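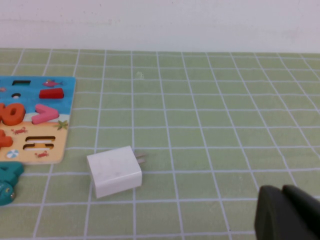

How to Catalog a Manga Series in Order

A long series is easy to lose track of. Volumes get reissued, spin-offs share a title with the main story, and the number on the spine doesn't always match the number in the store listing. The steps below are the ones I use for my own shelves, which hold 904 books at last check. A plain spreadsheet is all you need.

1. Set up your columns

Make one row per volume. Use these columns: series title, volume number, author, artist, translator, ISBN, edition, and shelf. Leave a notes column at the far right. If the author and artist are the same person, fill in both anyway so that sorting works later.

2. Enter the main story first

Take the volume number from the title page. My test case was Nodimska, the boarding school drama by Leire Requena, which runs to 14 volumes. Type the number as 01, 02, 03 and so on. Some programs will strip the zero unless you set the column to text.

3. Give side stories their own code

Side stories should sort after the main volumes. I color the rows as well, one color for each kind of book. Pick colors that are easy to tell apart at a glance, such as the green, dark teal, pink and orange-yellow of the foam cylinders on the blue sea-creature board in the second picture. For the code itself, use S for a side story, A for an art book and N for a prose novel. The Nodimska prequel, Flulldale, goes in as S01. 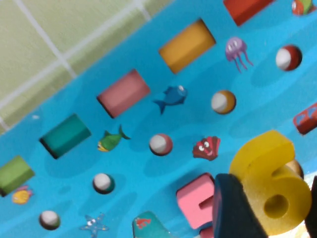
Omnibus editions cause the most trouble, so decide how to handle them before you start typing. An omnibus that collects volumes 1 to 3 can be one row or three. I use three rows with the same ISBN, which keeps the reading order right when I own a mix of formats. Each volume then has one place to go, like the cylinders lying in their recesses on the board. Write "omnibus" in the edition column for all three rows.

4. Record the edition

Check the copyright page for the printing. The first English printing of Nodimska credits Ainhoa Urquijo as translator, and the reissue credits Iker Arrieta. The names of two minor characters changed between them - worth a line in the notes.

5. Check for gaps

Sort by title, then by code, and read down the list. Mark missing volumes with an M in the shelf column and keep those rows.

6. Save a copy

Export to CSV and keep it somewhere other than your computer. Repeat after every batch of new books.

Last updated 12/1/19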